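手持ちグリッパーの比較、よくもらう質問まとめ

6月にグリッパーの比較記事を上げてから、同じような質問がぽつぽつ届くようになりました。返信で毎回似たことを書いているので、ここに並べておきます。気づいたら足していくので、順番はばらばらです(すみません!)。

どのパッドを比べたんですか?

RerdenとUsosonの2種類です。どちらも指の内側に貼って使うゴム系のパッドで、Rerdenのほうが少し硬め。私の手元では、硬いほうが薄いものの縁を拾いやすくて、柔らかいほうが丸いものに強い、という印象です。数字で差が出たのは細い棒だけでした。スプーンの柄くらいの太さになると、正直どっちでもいいです。

どうして台所道具ばかり試すの?

細い、長い、重心が変、表面がつるつる。面倒な条件が台所の引き出しひとつで揃うからです。ブロックやボールだと、どのグリッパーもそこそこ優秀に見えてしまうんですよね。比べるなら、差が出るもので比べたいじゃないですか。

私がいちばん好きな課題は「立ててある道具を抜く」と「元に戻す」の組で、抜くほうは隣の道具に触らずに指を入れられるか、戻すほうは狭い口に先端を合わせられるかを見ます。おたまが一本混ざるだけで急に難しくなります。頭が大きくて、隣と絡むんです。

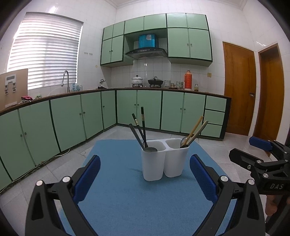 Dalva Rangelさんからは、抜く課題で指の開き幅を毎回最大にしているなら隣に当たるのは当然で、半開きから始めた結果も載せてほしい、という意見をもらいました。これは痛いところで、最初の記事では全開スタートしか測っていませんでした。半開きでやり直したら接触がかなり減って、パッドの差はむしろ見えにくくなりました。本文の表はまだ直せていません。近いうちにやります。

何回ずつ試せば比較になりますか?

私は一つの道具につき100回と決めています。最初は5回ずつで済ませようとしたんですが、2回目に挑戦したときに順位がひっくり返って、これはだめだなと。100回はしんどいです。でも途中で持ち方のクセが落ち着いてくるので、前半と後半を分けて見ると面白いですよ。

Barrosの指は使えますか?

取り付けはできます。ただ、うちの個体ではリンクのピンまわりにわずかに遊びがあって、閉じきる直前に先端がちょっとずれました。Santeri Riihimäkiさんの個体では出ないらしいので、当たり外れかもしれません。買ったらまずピンを締め直して、空のまま何度か開閉してみてください。音が途中で変わるようなら、どこかが擦れています。

重さはどれくらい? 腕が疲れませんか?

カメラ込みで片手415グラムです。持ち上げた瞬間は「軽い!」と思うんですが、両手で1時間もやると手首にきます。私は20分で休憩。疲れてくると閉じ方が雑になって、あとでデータを見るとすぐわかってしまうので、無理はしないほうが結局早いです。

平らに置いた箸はつかめますか?

これがいちばん多い質問かも。置いてある細い棒は、立ててあるものより断然難しいです。パッドの下端を布にそっと当てて、両側から寄せるようにするとうまくいきます。布を敷くのはけっこう大事で、硬い天板にじかに置くと逃げて転がります。私がよくやるのは、並べた道具を端から順にホルダーへ戻していくやり方。

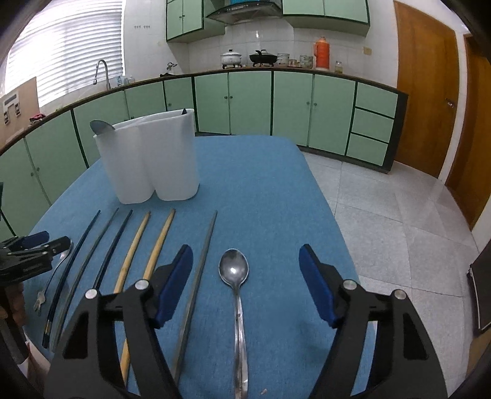
並べ方には、地味ですが結果を左右するところがあります。間隔を広く取れば成功率は上がるし、詰めれば下がる。なので他の人の結果と比べるときは、置き方まで揃えないと意味がありません。私は素材も混ぜるようにしていて、木の箸と黒っぽい箸を隣どうしに並べ、同じ列に金属のスプーンも入れます。スプーンはくぼみが光をよく返すので、カメラ側の確認にもなって一石二鳥。画像処理で白飛びに困っている人は、まずここから見るといいと思います。

カメラはどこに付けるのがいいですか?

手首寄りで、両方の指先が必ず画面に入る位置。私の好みはこれ一択です。広角だと端がぐにゃっと曲がりますが、指先と対象がいつも同時に見えるほうがありがたいです。Zarmeena Zaidiさんは真横から撮る2台目を足していて、高さ方向のずれはたしかにそのほうが読みやすい。ケーブルが一本増えるのを我慢できるかどうかですね。

コントローラーは何を使ってますか?

Surnbyの小さいやつです。設定画面は使いにくいけど、記録の開始と停止が物理ボタンなのが気に入っています。両手がふさがる作業なので、画面をタップさせる機種は早々に候補から外しました。ファームウェアを更新すると左右の割り当てが初期化されるので、そこだけ注意。私は一度、左右逆のまま午前中いっぱい記録しました……。

ロボットアームに付けたときも同じ結果になりますか?

なりません、たぶん。手持ちだと人間が無意識に力の向きを直してしまうので、アームに載せると順位が変わる可能性はあります。アームでの比較はこれからで、Teun Segersさんに取り付け用の板の図面をもらったところです。硬いほうのパッドが不利になるんじゃないかと予想しています。

データは公開しますか?

表だけなら希望者に送っています。映像は容量が大きいので、置き場所が決まったらこのページに書きます。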